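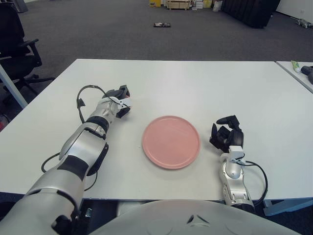

Figura 1 – Posto de trabalho da tarefa de mesa: prato ao centro, mãos esquerda e direita de cada lado.

Relatório de progresso – Projeto Zinia, manipulação bimanual em tarefas domésticas
Para: Joanne Hollis, gestão de programa, Bronen
De: Liam Entwistle e Kartini Mandagi
5 de dezembro de 2022

1. Âmbito

O relatório cobre o segundo período de financiamento. A pergunta contratual mantém-se: que parte das tarefas de levantar a mesa e arrumar a loiça pode ser entregue a uma máquina de dois braços, sem adaptação prévia da casa e sem intervenção de um operador. O trabalho em ambiente de loja, previsto no anexo técnico, não foi iniciado e é tratado no ponto 5.

2. Trabalho realizado

A tarefa de referência é a recolha de um prato pousado sobre uma mesa lisa. Foi escolhida pela dificuldade da pega. Um prato de rebordo baixo oferece pouca altura livre entre a aba e o tampo, e os dedos da mão têm uma espessura comparável a essa folga. Uma pessoa resolve o problema inclinando o prato com um dedo ou arrastando-o até à borda da mesa. O controlador tem de escolher entre estratégias equivalentes e detetar a tempo que a escolhida falhou.

Foram executados 400 ensaios, com o prato em posições variadas e os dois braços a partir de uma postura de repouso. A taxa de sucesso foi de 77%. Considera-se sucesso o prato levantado, mantido na horizontal e pousado na zona de destino sem correção humana. Um prato levantado e depois largado conta como falha, mesmo quando não se parte.

As falhas repartem-se de forma desigual. A maior parte ocorre na primeira aproximação: o dedo toca na aba, o prato desliza e a estimativa de posição fica desatualizada. Segue-se a perda de coordenação entre os dois braços durante a elevação, em que um lado sobe antes do outro. As colisões com o tampo são raras desde que o limite de força do punho foi revisto, em fevereiro.

A câmara da cabeça continua a ser a única fonte de visão. Quando uma das mãos passa por cima do prato, parte do rebordo fica oculta e o sistema trabalha com a última estimativa válida. Kartini Mandagi está a testar um modelo que usa o contacto dos dedos para corrigir essa estimativa; os resultados são preliminares e não entram na taxa indicada.

3. Comparação com o trabalho humano

O ciclo completo demora, em média, cerca de 20 segundos por prato. Um adulto faz o mesmo em 2. A diferença deve-se sobretudo à fase de aproximação, em que a velocidade é limitada por segurança, e às pausas para nova estimativa. O transporte em si já é aceitável.

A velocidade não é o critério decisivo numa casa, onde a máquina pode trabalhar sem pressa. A fiabilidade é. Com a taxa atual, uma mesa posta para várias pessoas teria quase sempre pelo menos uma falha, e alguém teria de estar por perto. Não recomendamos apresentar o sistema como autónomo em comunicações externas.

4. Desvios ao plano

A tarefa de empilhar pratos foi adiada. O controlo de força disponível não distingue com segurança um prato assente de um prato apoiado de lado sobre o anterior. Malcolm Treloar propôs um sensor no punho, da Zurgate, já encomendado. O custo cabe na rubrica de equipamento.

O encaminhamento dos cabos exteriores limita a rotação dos punhos em algumas posturas. O planeador exclui essas posturas, o que reduz o espaço útil perto do tronco. A solução mecânica fica para a próxima revisão dos braços.

5. Próximo período

– Repetir a série de ensaios com a correção por contacto ativa.
– Introduzir tigelas e copos, mantendo a mesma mesa.
– Instalar o sensor de punho e retomar o empilhamento.
– Definir com a Queiroz o protocolo para reposição de artigos em prateleira.

Quanto ao último ponto, Natalie Lightfoot aguarda a lista de artigos. Sem ela não é possível fixar cargas nem dimensões de pega, e a data de início em loja fica em aberto.

6. Decisão solicitada

Pede-se autorização para transferir para a tarefa doméstica as horas reservadas ao ensaio em loja, até à receção da lista. O orçamento total não se altera.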